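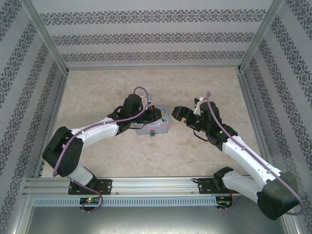 Call for participants: domestic water hardness and limescale in Brornulthorpe

Olaniyan is recruiting households in Brornulthorpe for a study of limescale formation in kettles. The study compares the hardness of cold water at the kitchen tap with the mass of scale deposited on a metal test piece kept in the kettle during normal use. Applications close on 1/21/24. Sampling begins in March.

Background

Brornulthorpe receives water from a chalk borehole and from a surface reservoir. The two supplies are mixed in proportions that depend on demand and on maintenance work, and the hardness at any given address can change over a few weeks. Published hardness figures are averages for the whole supply zone. They are suitable for setting a dishwasher but say little about conditions in one street, and nothing about how much scale a household can expect to find in its kettle.

Scale formation depends on more than hardness. Alkalinity, the number of times the same water is boiled, the depth of water left standing between uses and the surface of the heating element all have an effect. Laboratory trials hold most of these steady. This study does the opposite: it leaves the household's habits alone and records them.

An earlier desk exercise used 900 hardness readings taken at public buildings in the town. It showed a clear difference between the lower streets and the estate above the railway, but the readings were taken at irregular intervals and no scale was measured. The present work is intended to fill that gap.

Who can apply

We need 110 households. Applications are invited from any address in Brornulthorpe that meets the conditions below.

The property is connected to the mains. Private wells and boreholes are excluded.
The kitchen has a cold tap fed directly from the rising main, not from a storage tank.
The household owns an electric kettle and boils it on most days.
One adult is willing to act as the named participant and to keep the record sheet.
The household does not expect to move or to have its kitchen refitted during the sampling period.

Homeowners, private tenants and tenants of housing associations are equally eligible. Tenants do not need their landlord's permission, as nothing is fixed to the building or its pipework.

Shared houses may apply. The named participant should be confident that the other occupants will leave the test piece in place. Kettles in workplaces, cafes and holiday lets are outside the scope of the study.

If more households apply than we can include, places will be allocated by street so that each part of the town is represented. Within a street, selection is by lot. Order of application makes no difference.

What participants do

Each household receives a Lokel kit. It contains sample bottles with printed labels, a stainless steel test piece in a mesh holder, a record sheet, a pencil and prepaid packaging for return. Please do not substitute other bottles, including ones that have been boiled or put through a dishwasher. Detergent residue affects the alkalinity result.

Water samples are taken 2 times a week, on any two days that are not consecutive. Run the cold tap until the water is steadily cold, rinse the bottle with the water to be sampled, then fill it to the brim and close the cap under the running tap. Air left in the bottle allows carbon dioxide to escape and calcium carbonate to settle out before the sample is analysed. Store filled bottles in a cool place out of direct sunlight. A refrigerator is suitable. A freezer is not.

The test piece stays in the kettle throughout. It has been weighed before dispatch and must be handled only by its holder. Do not wipe it, scrape it or dry it with a cloth. At the end of the sampling period, lift it out, let it drain, allow it to dry in the air and place it in the numbered bag.

The record sheet has one line per day. Enter the number of times the kettle was boiled, the usual fill level on each occasion (low, medium or high) and whether the kettle was emptied before refilling. An honest estimate is acceptable for periods when the named participant was out. Leave a line blank if there is no information at all – a blank is more useful to us than a guess.

The kettle must not be descaled while the test piece is in it. This applies to citric acid, vinegar and all proprietary products. Participants who need to descale may do so before the start, provided that the kettle is rinsed and boiled with fresh water before the holder is put in.

Analysis

Samples are analysed by Olaniyan for total hardness, calcium, magnesium, alkalinity and conductivity. Total hardness is determined by titration and reported in milligrams per litre as calcium carbonate. The test piece is dried, weighed, stripped in dilute acid and weighed again. The difference gives the mass of scale, with a correction for any loss of metal.

Results are combined using the Irnitov model, which estimates scale mass from hardness, alkalinity and number of boils. One aim of the study is to find out how far the model's estimates depart from measured values in real kitchens. It was developed on laboratory vessels in which all the water was discarded after each boil, and we expect it to perform less well where kettles are topped up.

Samples are not tested for bacteria, lead, nitrate, pesticides or chlorine. The study cannot give an opinion on whether water is safe to drink. Concerns about colour, smell or taste should be reported to the water supplier in the usual way.

What participants receive

There is no fee. Each household that completes the study receives its own results, a short note on how they compare with the rest of the town, and a chart of hardness over the sampling period. Households that withdraw early will receive results for any samples already returned.

The chart can be used to set a dishwasher or washing machine correctly. Appliance manuals may give hardness in German degrees, French degrees or Clarke degrees, and conversion factors will be printed on the reverse.

Data and withdrawal

Names and contact details are held separately from results. Published maps will show averages for groups of streets and will not identify single properties. Postcodes are reduced to sector level before the data set is shared with other researchers. Record sheets are destroyed once they have been transcribed and checked.

A participant may withdraw at any time without giving a reason. Please return unused bottles and the test piece, in whatever condition it is in. On request we will also delete results already obtained, up to the point at which the averages are calculated.

Questions from applicants

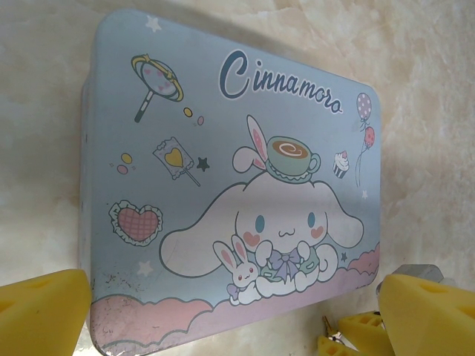
Can a household with a water softener take part?

A softened household can take part if the kitchen cold tap is left on the unsoftened supply, as is usual where a separate drinking tap is fitted. The kettle must be filled from that same tap for the whole of the sampling period. Where all the taps are softened, the address is not suitable for this study.

We use a jug filter for tea. Is that a problem?

Filtered water may not be used in the kettle during the study. Jug filters remove part of the hardness and their performance falls off as the cartridge ages, which would introduce a variable that we have no means of measuring. The jug can still be used for cold drinks.

Does the test piece affect the water?

The steel is of a grade used for cookware and the holder is of the same material. Neither is coated. The kettle may be used as normal for drinks and cooking. A cloudy film on the surface of the water is normal in a hard water area and does not mean that anything is wrong with the kit.

What happens if we go away?

Short absences are acceptable. Empty the kettle, leave the test piece inside with the lid open, and write "away" against the relevant days. On return, run the tap for longer than usual before taking the next sample, as water that has stood in the pipework may differ from the main supply.

Our kettle has a concealed element. Does that matter?

Kettles with concealed and exposed elements are both accepted. The application form asks for the type, and a drawing is provided for those who are unsure. Stove-top kettles and boiling water taps are excluded.

What if the kettle fails part of the way through?

Stop recording, remove the test piece by its holder and let us know. In most cases it can be moved to a replacement kettle, provided that the date of the change is written on the sheet. We do not supply or pay for replacements.

How to apply

Application forms are available from the enquiries desk at Olaniyan and can be completed on paper or by telephone. The form asks for the address, the type of kettle, the usual number of people at home and the date on which the kettle was last descaled, if known. Incomplete forms will be returned once for correction.

All applicants will be told the outcome in writing. Those selected will receive the kit and instructions before sampling begins, and should check the contents against the packing list on arrival. Missing or cracked bottles will be replaced.

Enquiries should be addressed to Amarachi Ojo, study coordinator, and marked "Kettle study". Please include a daytime telephone number – some questions about plumbing are easier to settle by speaking to the householder.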